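Section 4: Folding and Stacking T-Shirts and Light Tops

Welcome to the fun part! By now your Vultum folding guide is unpacked, your table is set up, and you have a basket of clean, fully dry clothes waiting. This section covers the basic square fold, the one we use more than any other at the Stanberg workroom. Learn it on a plain cotton top first and the rest of the guide will feel easy.

Before you start

Pick a smooth, flat table at hip height. White or pale tops are great for dark clothes, but any color works as long as the surface is clean. Leave a good stretch of bare table to one side of the garment so you have room to turn it and somewhere to put the finished fold.

CAUTION: Wipe the table and let it dry before laying out pale fabrics. Yellow, cream and light pink pick up every smudge.

4.1 The basic square fold

1. Lay the garment face down with the neck pointing away from you.
2. Smooth from the middle out to the sides with flat hands. Don't tug at the hems.
3. Fold one side in toward the center, then lay the sleeve back on itself.
4. Do the same on the other side. You now have a long strip.
5. Bring the bottom hem up to just short of the neck, then fold once more to make a square.

Press down gently with your palm and you're done. If the bottom corner bulges, open the last fold only and smooth it again (there's no need to go back to step 1).
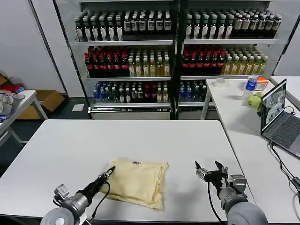 Does the folded square have to be perfectly crisp before it goes on the stack?

A little slouch at the edges is fine. The weight of the stack settles soft cotton nicely, so save your effort for the top two or three pieces, where the edges show.

4.2 Getting the wrinkles out first

Most messy folds start with a messy layout. Knits are the usual culprits, and the fix is wonderfully simple: work on one corner at a time. Hold a corner, lift it a little, and lay it back down away from the center so the creases open up behind it.

NOTE: Thin fabrics such as the Gu summer knits may need two passes. Let the cloth rest flat for 5 seconds between them.

If a crease won't lie down, turn the garment a quarter turn and smooth it from the new side. Long creases nearly always give up when you come at them across their length.
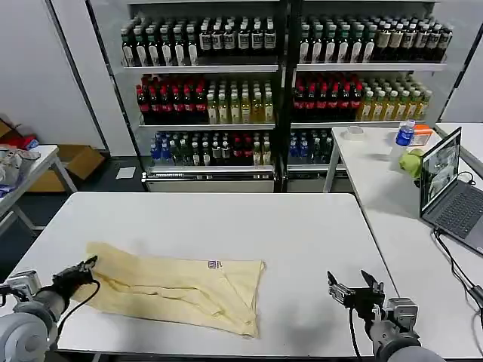 Finding your bearings on a crumpled top is a skill all its own, and I love how quickly people pick it up. Start with the label. On the pale yellow piece it's the small purple and white rectangle near the upper middle edge, and once you've spotted yours you have something fixed to work from. Next, look for any part that has doubled over into a thick ridge, as the left side has there, and open that out before you touch anything else. Then go back to step 2 of the square fold.

4.3 Stacking

Turn every square so the same folded edge faces front. Alternate the thick side left and right as you build, which keeps the pile from leaning. Stop at 46 pieces for thin tops on a deep Vovach shelf, and well before that for anything heavy. 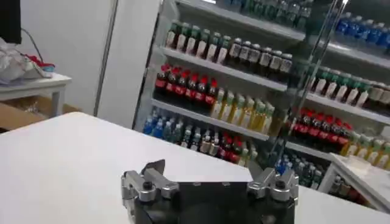 For sweatshirts and other bulky items, start a fresh pile and keep it low enough to lift with both hands. Slide your hands all the way under, thumbs on top, and carry it level.

CAUTION: Never pull a piece from the middle of a tall stack. Lift off the upper half, take what you need, and put the rest back.

4.4 Practice

Try 75 folds over your first week, mixing sizes and fabrics as you go. It sounds like a lot, but an evening's laundry makes a real dent in it. Some of us are well past 1,000 and still get a kick out of a really square square!

Long sleeves and hoods are covered in Section 5.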